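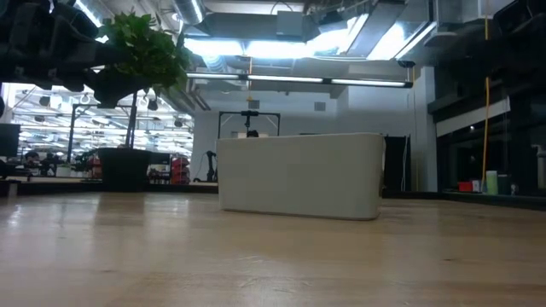 The white box on the wooden table, with one of the black arms behind it.

Grinditz: a student tabletop manipulation set
Data card, version 2

Grinditz is the dataset our robotics club put together over the spring term. It started as practice for the Kurkel challenge and grew into something we're really proud of — our first data that other teams can train on! Everything was recorded by club members, most of whom had never driven a robot arm before April.

What's in it
The set holds 670 episodes of a robot arm working at a table. Of these, 500 are for training, 100 are for validation, and the rest are held back for the club's own scoring. Each episode has camera video, joint positions, gripper state and a one-line instruction typed by the person driving ("push the box to the left", "turn the box the long way").

Tasks
Push, turn, lift and stack, all with boxes and small household items. Lift is the hardest by a long way, and we love it for that. Wide boxes need a grasp across the short side, and new drivers nearly always go for the long side first. We kept those tries in and marked them with success = 0, so please filter on that field if you only want clean runs.

How it was recorded
Drivers worked in pairs, one on the controls and one typing notes. Episodes run up to 31 seconds. The table camera stays put for a whole session, but it was moved between sessions, so don't assume one fixed view across the set. Session folders each have their own calibration file. Use it!

Folder layout
episodes/ has one folder per run
calib/ has one file per session
notes/ has the typed comments, spelling left as is
splits.txt lists which run goes where

Getting started
Unpack the archive, then run load_demo.py with a session name. It plays one run next to its joint plot. The Bergeron loader from last year's club project works too, but it reads the gripper values upside down (0 is open here, 1 is closed).

Known problems
Some early sessions have a small lag between video and joint data. The fix is in calib/ under "offset", and the demo script applies it for you.
Ceiling lights reflect off the tabletop in places. We left this alone — a policy should be able to cope.
The Fidden subset uses a different instruction style and isn't merged yet.

Contact
Rangi Pomare looks after the files and loves getting bug reports. If you train something on Grinditz, send us a clip!

Last updated May 20, 2023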